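23/09/2022
by Godfrey Muli

Today I finally looked at the new site for the film Zellside. It pretends to be the city office of Isden, with tram notices and a form for lost keys. 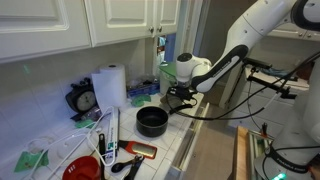
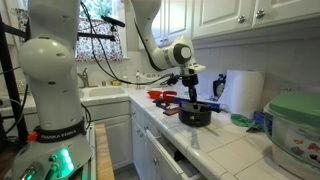 Evening

I filled in the form and received resident number 3000 - a small joy. Keegan Hawthorne found a hidden page with more than 75 old notices. I have read 10 and saved them all, for such sites disappear quickly after the premiere.

Recent entries
The Kowalchuk trailer again
Posters I kept in May
Pulleck: the fan map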